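**Budgeting for a two-arm tabletop station: what should be included beyond the arms?**

Asked by Wenjie Kang, 2025-12-14

Our department has been authorized to prepare a purchase request for a two-arm workstation. The intended work is the handling of ordinary kitchen items, chiefly plates, mugs and fruit. We have a quotation from Flusine for the two arms and the grippers, and a second quotation from Ristier is expected before the end of December. Both arms and grippers will be charged to the capital line.

The remainder must come from an operating line of $2,000, which may not be exceeded. It is to cover the following:

1. Table covering, fixtures and cable management.
2. Household items for the tasks, including one small oven, plates in several colors, mugs and the racks to hold them. The arrangement we wish to budget for is of this kind: 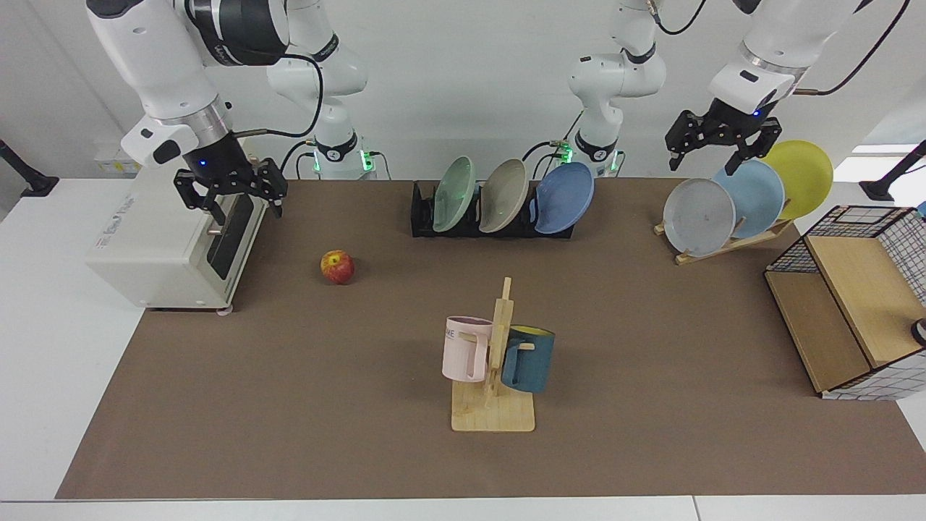 3. Replacement items for the first year.

I would be grateful for advice on three points. Is it reasonable to purchase the household items at retail, or should they be ordered from a laboratory supplier? What share should be held back for replacements? Are there costs which applicants commonly leave out?

## Answers

### Answer from Xiaoqing Qin (accepted)

I prepared a similar request last year for a teaching laboratory and offer the following.

**Household items.** Purchase at retail. Our full set, including the oven and two styles of dish rack, came to $369. Keep every receipt and record the model of each item, as an identical replacement may be difficult to find later. We bought our plates as single pieces in different colors and were unable to match two of them when they broke.

**Racks.** Please do not select these on price alone. Slot spacing determines whether a gripper finger can pass between adjacent plates. Request the outside width of the fingers from Flusine in writing and take that figure to the store. The same applies to mug trees: the pegs should leave clearance between the mug and the post, and the base should be heavy enough that the tree does not travel when a mug is lifted.

**Layout.** Before ordering the table, lay out the items on the floor within a taped outline of the proposed surface. With two arms, the items and both arms will compete for the middle of the table.

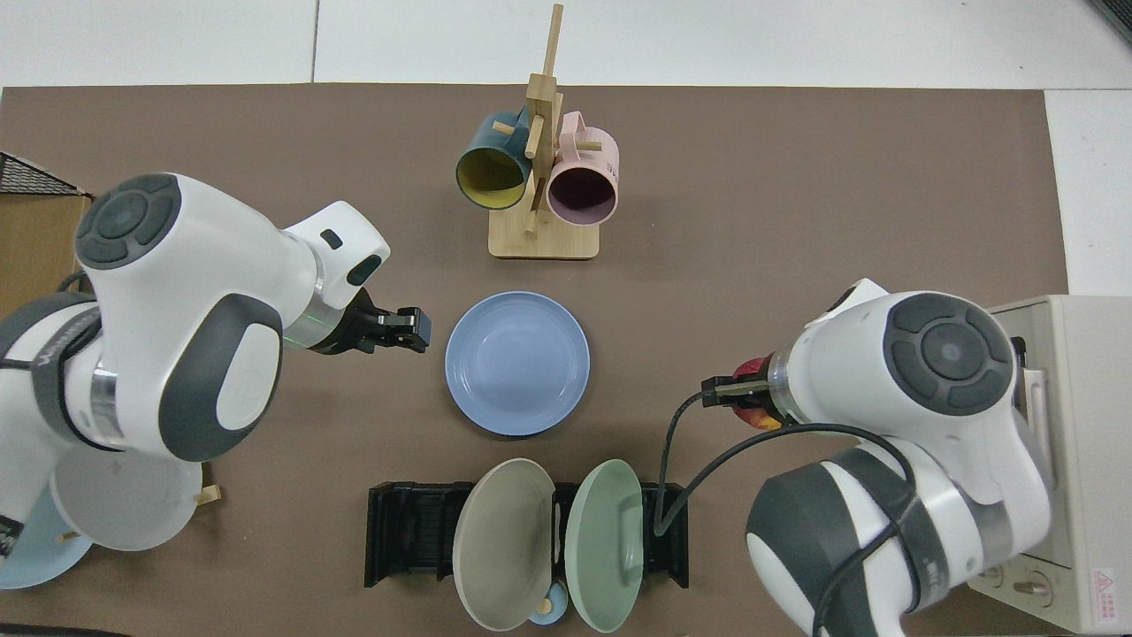 *Two arms at a shared mat, with the mug tree, plates and racks between them.*

Reach should be checked for each arm separately and then for both together. Our first table was too shallow, and the cost of exchanging it was $911 with delivery. That sum was not in the budget and had to be requested again.

**Cables.** Allow for guides or sleeves at each arm, and leave enough slack for the wrist to turn fully. This is a small amount, but it belongs in the request.

**Reserve.** I would hold back one quarter of the operating line. We spent most of ours on plates and finger pads.

Items which are frequently omitted:

- Spare finger pads
- Freight and liftgate charges
- Electrical work, if the bench circuit is shared
- The emergency stop, where it is quoted separately
- Storage for items not in use

### Answer from Jahangir Miah

I concur regarding retail purchase. I would add that the oven need not be operational if it will only be opened and closed. Your safety office may in fact prefer that the plug be secured. Ask them before you buy — ours required a written statement, and this delayed the order.

With respect to the two quotations, make certain that they cover the same scope. When we compared Ristier with Cheng, one price included installation and training and the other did not.

### Answer from Haoran Luo

Curkex sells a ready-made kit. I have not used it. You may wish to inquire.

> **Comment from Wenjie Kang:** Thank you all. I have requested the finger width from Flusine and will revise the reserve to $500. Xiaoqing Qin, may I ask whether the $911 included removal of the first table?
>
> **Comment from Xiaoqing Qin:** It did not. The facilities office removed it at no charge to us.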